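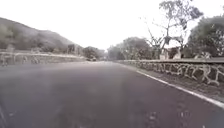 The Plindville road, stone wall on the right.

I have a thing for stone walls. I've tried explaining it to people at parties and it doesn't go well, so it goes on the blog instead. In March I finally got a whole afternoon on the old road out of Plindville, and I walked it both ways (my knees have opinions about that).

I parked at the Dewan turnoff, changed my socks, ate half a sandwich and set off with the hill on one side of me. It was 4 miles out to the Flutine bridge by my map, and I was in no hurry at all.
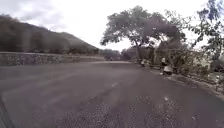

What I love about a roadside wall is that somebody had to look at every single stone and decide where it went. I built one in my backyard two summers ago, 13 feet long and up to my knee, and it ate every weekend until school started. So when I see one like the gray wall following the outside of that bend, flat on top, with the hill going up behind it, I want to stop and clap. Curves are hard! Mine was supposed to have one and it came out as more of a corner.

The pavement is its own kind of patchwork. I'd worn my new Rulteck shoes, which have very thin soles, and I could feel every change underfoot - smooth, then gritty, then smooth again. I don't mind that. A road that's been out in the weather for years is nicer company than a fresh one, at least when you're on foot. 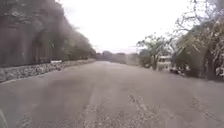 It does slow you down, though. I'd planned on an hour and a half to the bridge and it took me a lot longer, partly the shoes and partly me stopping to look at mortar. I use the same trick on every long walk: pick a spot ahead, count 200 steps, then let myself have a drink of water. It gets me up hills and through boring bits, and this road has very few boring bits.

The trees were my favorite stretch. I sat down for a while and finished the sandwich, and I could have stayed until dinner.

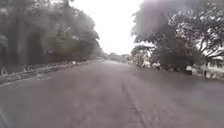
Trees on both sides, and a few other people over on the right.

Next time I'm bringing better socks and a tape measure. I want to know how wide those walls are across the top, and my guess is wider than mine.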